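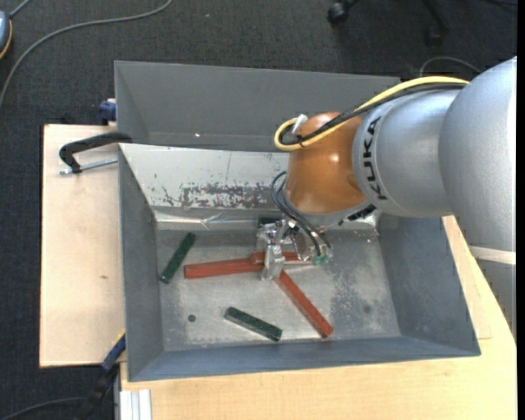
Mikkel Briem argued, when he read our first draft, that a mixed bin ought to be judged by how the pieces lie across one another and that colour was a distraction. We took the first half of that to heart and kept the colour anyway, as it made the sorting notes so much easier to read!

August, Mikkel Briem and the Fustham small parts group

3.2 How bars settle in an open bin

Figure 3. Red and green bars in the front compartment of a grey metal bin with sloping walls. One long red bar lies almost level; a second runs diagonally.

Bars are a lovely thing to study because they never settle the way balls or cubes do. A long bar tends to bridge its neighbours, and a short one slips into whatever gap is left, so that a handful of pieces can make a surprisingly rich tangle. We tipped each load in from the same height and wrote down every crossing, meaning any place where one bar rested on another. Over 50 tips we noted 289 crossings, far more than we had hoped for from such small loads.

The walls matter a great deal. In our flat-sided Chin tray the bars often stood up in the corners, whereas the sloping sides used here send them back towards the middle. Wear on the floor was a pleasant surprise too: bars dropped on a scuffed patch slid less, and their ends stayed closer to where they first touched down. Two loads were left out of the tally after a bar bounced over the rim.

We return to the short pieces in 3.3.

Related items
Sekora: a note on tray depth
Stultari loading trials, part 2
Counting crossings by hand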